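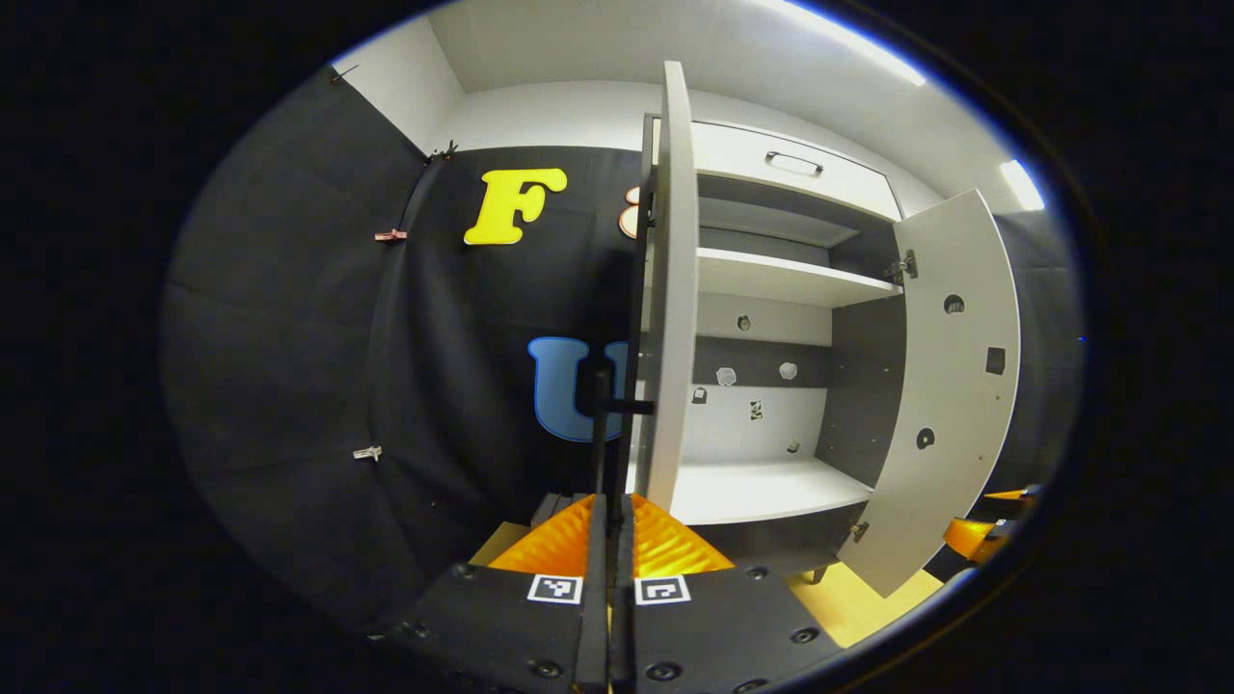
4. Mounting and aligning the doors

Read this chapter to the end before you start. The carcass must already be built and the back panel must be fixed (chapter 3). If the Olteo cabinet does not stand level, the doors cannot be aligned correctly, and all the work in this chapter must be done again.

You need:
Screwdriver, cross head, medium size
Spirit level
Pencil
Tape measure
The bag of hinges and the bag of small screws
A second person for steps 3 to 5

Caution: Do not use an electric screwdriver for the hinge screws. The holes in the doors are not deep and the thread is easily destroyed.

4.1 Before the doors

1. Put the spirit level on the top of the cabinet, first from left to right, then from front to back. Turn the feet until the bubble stays in the middle both times.

2. Measure the two diagonals of the front opening. They must be equal. A difference of up to 3 mm can be corrected later with the hinges. If the difference is bigger, loosen the back panel, push the carcass straight and fasten the back panel again.

Note: On a soft floor, for example carpet, wait one day and check the level again. The feet sink a little under the weight.

4.2 Hanging the doors

3. Lay both doors on a blanket with the inner side up. Press the hinge cups into the round holes. The arm of the hinge must point away from the door, at a right angle to the edge. Tighten the two small screws by hand.

4. Let the second person hold the left door in the open position. Push the top hinge onto its mounting plate until you hear a click, then do the same with the lower hinge. Do not let go of the door before both hinges have clicked.

5. Repeat with the right door.

6. Open both doors completely and leave them so. They must stay still by themselves. If one door moves slowly in the direction of closing, the cabinet is leaning to the front, and you should go back to step 1.

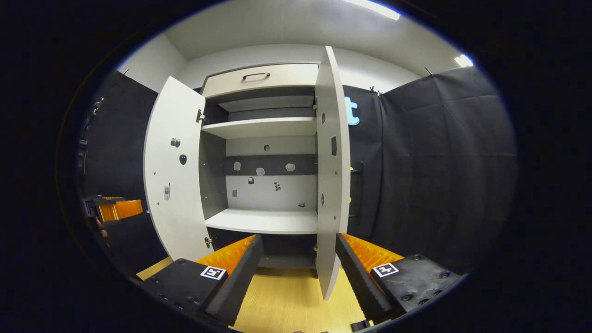
4.3 Aligning the doors

Each hinge has two adjusting screws. The front screw moves the door to the left or to the right. The rear screw moves the door nearer to the carcass or farther from it. For the height, loosen the screws of the mounting plate, move the door and tighten again.

7. Close the doors and look at the gap between them. It should have the same width at the top and at the bottom.

8. If the gap is wider at the top, turn the front screw of the top hinges a half turn. Close the doors and look again. Never make more than one half turn without checking.

9. Check that the two doors have the same height. Always correct the lower door upward, and support it from underneath with a thin book or a folded piece of cardboard.

10. When you are satisfied, tighten all mounting plate screws once more.

Note: The drawer has its own adjustment and is not influenced by the doors. See chapter 5.

4.4 Fixing to the wall

Caution: The cabinet can tip over when the doors are open and the drawer is pulled out. The wall bracket must be mounted in every home, also where no children live.

11. Mark the position of the bracket on the wall with the pencil. Make sure that no cable or pipe runs behind the mark.

12. Drill the hole, insert a plug which is suitable for your type of wall, and fasten the bracket. The plug in the delivery is for concrete and solid brick only.

13. Hook the strap into the bracket and pull it tight. Check the level one last time.

4.5 Care in the first weeks

New hinges settle a little. Repeat steps 7 to 10 after almost 100 openings, or when you notice that the doors touch each other. Wipe the surfaces with a damp cloth and dry them. Do not use oil on the hinges, it collects dust.

4.6 Missing or damaged parts

Please write to the Tristgate parts desk and give the number that is printed on the first page of this manual. For hinges, write also if you need the left or the right side. Small screws are sent free of charge.

Text: Nanna Hallgrímsson
Checked by: Gonzalo Sepúlveda, 10th February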